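Itance Shelf Kit - Set-up Guide
Section 4: Oiling the boards before fitting

Do this before any brackets go on. Much harder after.

1. Lay the board flat, best face up. Old sheet underneath.
2. Sand with the grain. Medium paper first, then fine. Don't skip the fine.
3. Wipe off all dust. Dry cloth, then a barely damp one. Leave 51 minutes if you used the damp one.
4. Stir the Bridus oil, dont shake it. Shaking makes bubbles.
5. Thin coat, lint-free cloth, follow the grain. A 300 ml tin does the long board both sides.

Note: Lockwood boards come part sealed. One coat only, skip step 2 apart from a light rub.
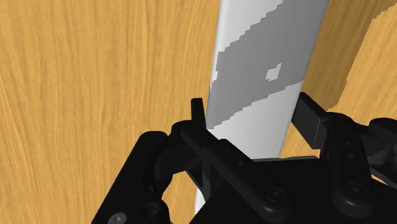

Can I use the oil over old varnish?
Strip the varnish first, back to bare wood. Oil sits on top of varnish and stays sticky for weeks.

6. Wipe off the excess before it goes tacky. Look along the board towards a window, shiny patches mean too much oil.
7. Leave overnight. Longer if the room is cold.
8. Turn over, repeat on the back. Edges too, end grain drinks more so go round it twice.
9. Second coat next morning if it looks patchy.

CAUTION: oily cloths can catch fire by themselves. Spread flat outdoors to dry, or soak in water and seal in a metal tin. Never leave them screwed up in a bin.

CAUTION: windows open throughout. Keep children and pets out untill dry.

Spare tins: order part 348. Part 345 is the tinted one, goes on the same way.

Brackets next, section 5.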